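Products | Planning | Perception | Downloads | Support | Contact

Software > Planning > Sesport Grasp Planner

Sesport Grasp Planner

11 November 2024, by the Serkgate product team

Sesport plans grasps and arm motion for two-finger and multi-finger grippers. It takes an object model and a pose, proposes grasps, discards the ones the arm cannot reach, and returns a timed path. The same planner runs against a simulator or a live controller – only the driver setting changes.

Each license includes the grasp library, the path planner and the Parstead scene editor. The library ships with 1086 object models, grouped by shape. Users can add their own from a mesh file. Models must be closed and scaled in meters.
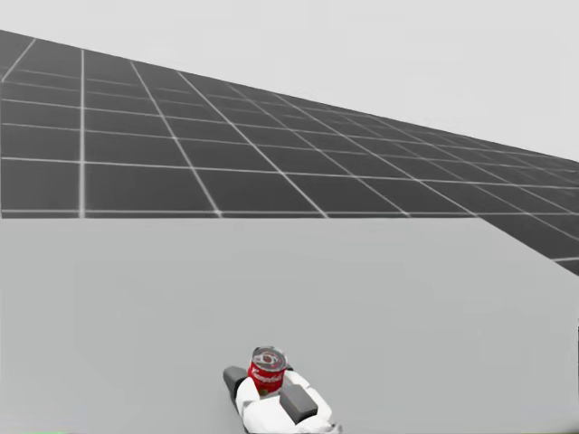
Grasp scoring runs in two passes. The first checks contact geometry and the second checks clearance around the hand, including the table surface. Upright cylinders are a good starting point for setting the weights. With the soup can held between the white fingers, the lid is left clear, and a side grasp of this type is what the default cylinder profile favors. Raise the clearance weight if the hand needs to stay further from the tabletop. Grid floor and plain sky are the editor defaults and can be turned off.

Planning requests are sent over the Pacheco interface, in Python or C++. A request can hold up to 50 candidate grasps. Results come back ranked, with a reason code for each rejected candidate.

Version 2 adds saved profiles per object and a replay log. Profiles from version 1 need to be exported again before use – the old format is not read.

A trial license runs for 14 days and has no feature limits. Site licenses are quoted on request. Gripper drivers are listed on the Downloads page.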